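About us > Our people and premises > Open Saturday

About Altov

We're a small automation firm in Clernemstead. We help other small firms get robots doing dull jobs, mostly moving boxes from one place to another and putting them down the right way up. That's the short version. If you only came for the address it's on the contact page, and parking is behind the unit, not in front, the front belongs to the tyre place.

This page used to be a lot of paragraphs about our values. Rowena asked for something that says what we do all day, and as the open Saturday in July was as good a picture of that as any, most of the page is now about that. Will get updated when we have time.

Who we are, quickly. Rowena Sarmiento started Altov after a good few years fitting packing lines for other people. She grew up in Cabanatuan and still does the first call with every customer herself, often before eight in the morning. Lộc Cao runs the robot side: arms, hands, the programming, the swearing. There's a workshop team, a part-time bookkeeper and whoever is on placement from the college. No sales department. If you ring, you get somebody who has held a screwdriver that day.

What we do

Picking, placing, packing, sorting. Small cartons mainly, also pouches and wrapped packs, which are harder than they look. We come and look at your line, we tell you if a robot is the wrong answer (it is quite often, a chute and a better table have fixed more than one job), and if it's the right answer we build a trial cell here first and run your own goods through it before anything gets bolted to your floor.

The trial cell is the part people want to see. Hence the open Saturday.

The open Saturday

Doors at ten. We'd planned for forty or so and had 82 through by the finish, which meant we ran out of biscuits before lunch and chairs before that. Customers, neighbours, a few people from the college, several children who asked better questions than the adults. Visitors came in batches through the side door, had the safety talk (short, stay behind the tape, don't lean on the rail) and then went along the benches.

The main demonstration was carton handling by the green conveyor. Arm, jointed hand, trays, shrink-wrapped boxes. The job is to take hold of a wrapped box, lift it and set it down in a tray without crushing the corners or tearing the film. A person does it without looking. For a robot hand with fingers it's a proper bit of work, as film slides about and shines, and a finger that closes a touch too hard leaves a dent that your customer's customer will send back.

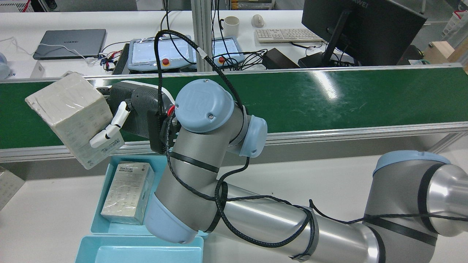
Lộc did the talking for most of the morning, with the programme we call Okov, which is our own. Okov is what sits between the person at the bench and the arm. It keeps the grips: how wide to open, which finger goes first, how hard to close, where to let go. You choose a grip, try it, change one thing, try again. It isn't clever in the film sense. It's more like a very tidy notebook that the robot can read.

People wanted to know how many tries it takes before a grip is any good. Depends on the box. For the plain carton we use for training new starters it was 39 before we were happy, and that was a carton with nothing round it. Wrapped ones take longer. Our log for the trial cell stood at 3,903 picks on the morning of the open day and we wrote that up on the whiteboard, then forgot to update it, so that's the number everyone went home with.

Questions we got a lot:

Will it take jobs. Asked early and asked often, and fair enough. Our answer is the same on the day as it is on the phone. Most of our customers can't fill the packing shift as it is, and the people who were packing are now running the cell or doing the fiddly orders. We can't promise what every firm will do with the time it saves. We do ask, before we quote, and we have walked away from a job over it.

Why fingers and not a suction cup. Suction is cheaper and we fit more of it than anything else. But loose film and a vacuum cup don't get on. If the wrap lifts away from the box you end up holding the wrap. Fingers can get round the sides. So we keep both here and try both.

How fast. Slower than you, at first. Then the same. It doesn't stop for tea, that's where it makes the time back.

What happens if it drops one. It drops one. We write it down, look at the grip, change it. We'd sooner have the drops here than at your place.

Can my lad have a go. Yes, on the small training rig at the back, with somebody next to him. There was a queue for that all afternoon, we should of had a second one out.

How the trial works

Since people asked for it in writing:

You send us a box of your goods. Real ones, not samples made up nice for the occasion. We want the crumpled ones and the ones with the label on crooked.

We spend a day handling them by hand. Sounds daft but it's the most useful day of the lot. You learn which side is slippy and where it's weak.

Then the arm. Slow first, guarded, one pick at a time, someone by the stop button. Speed goes up when the grip stays the same over a full tray, and then over a lot of full trays.

Then you come in. You watch it, you bring the person who does the job now, and they tell us what we've got wrong. They always find somthing. One packer pointed out that we were putting every box in with the opening end facing the wall of the tray, so the next person along would have to turn each one round. We'd looked at it for a week and not seen it.

A trial takes about 2 weeks from the goods turning up. Longer if your goods are odd. We've had odd. 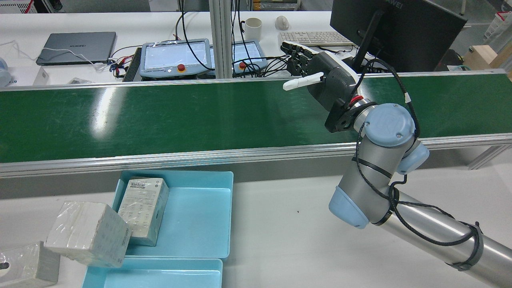

Rowena told the afternoon group that she would rather lose an order at the trial stage than win one and be ringing up to say sorry in the spring, and that every firm she'd respected had worked the same way. She also said the first cell she ever fitted was put in back to front, and she spent a night with a torch turning it round. So there's that. We've asked if we can put it on the front page and been told no.

What went well, what didn't

Going well: the carton demo, the training rig, the safety talk being short. The tyre place lending us their forecourt for the overflow of cars (thank you, and sorry about the cone).

Not so well: the sound. You can't hear a person talking by the conveyor if the compressor cuts in, and it cut in every time Lộc got to the interesting bit. Next time there'll be a headset or the compressor goes outside. Signs too. Half the visitors went to the wrong door. The handout had last year's phone number on page two, please bin it and use the one on the contact page.

Also we hadn't thought about what to do with people who wanted to stay. A good handful were there till we'd put the covers on. Lovely problem to have but we've got homes. Closing time will be printed bigger.

For schools and colleges

We take groups on weekday mornings in term time. Up to a dozen at once, from year nine up. Free. We'd like them to have done a bit on forces or on programming first but it doesn't matter much. They get the safety talk, an hour with the training rig in pairs, and then a box problem: here's a pack, here's the hand, plan a grip on paper before you touch anything. The paper part gets groans. Then the grips that were planned on paper are the ones that hold, nine times out of ten, and the groaning goes quiet.

Teachers, you don't need to bring anything. Flat shoes, hair tied back, no scarves or dangly lanyards near the rig. We send a form beforehand, please send it back before the day and not with the coach.

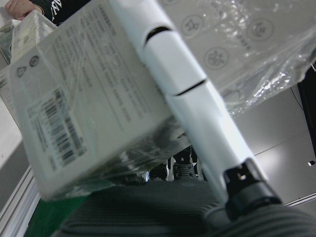

A comment left in the visitors' book by Imran asked why we don't show the failures on purpose, a whole tray of them, since that was the part his group talked about on the way home. Good point and we're doing it. From the next open day there'll be a shelf of dented cartons and torn wrap with a card on each saying what the grip was and what we changed.

Working here

We're not always hiring but we always read letters. Two or three paragraphs is plenty. Tell us about a thing you've fixed, any thing. A washing machine counts. Lộc got his start here after writing to us about a bicycle gear, and the letter's still pinned up over the kettle, going brown.

Placements run from autumn to early summer. They're paid. You'll sweep up, everyone sweeps up, Rowena sweeps up. You'll also have your own grip in Okov with your initials on it by the end, and if it's a good one it stays in and gets used.

Next open day

Same time next year, probably, a Saturday again, doors at ten. If you'd like a nudge when it's fixed, ask to go on the list when you ring. We send one message a year and we mean one. Groups of more than six please say beforehand so we can sort the chairs out.

Customers who can't wait that long can come and see the cell running on most weekday afternoons. Ring first so it isn't in bits.

Lost property from the day: one child's blue glove, a pair of reading glasses, a travel mug with the lid missing. All in the office, ask for Rowena.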